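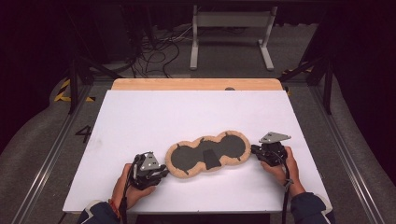 Slide 1: flat piece with three rounded lobes and a speckled tan rim, on a white board.

Filed under: Talks & Handouts

Choosing materials for a small shop — speaker notes

Start with the Mundby order. We bought two grades of sheet and stored both in the back hall. By October one had curled at the corners.

Ask who keeps offcuts. Wait for hands.

Stelus sells by the sheet, Peng by the roll. Minimum order is 20 sheets — mention shipping.

Storage: flat, up to 7 high, away from the heater.

Skip the Prernov slide if time is short. Leave two minutes for questions.

Last updated: July 28, 2025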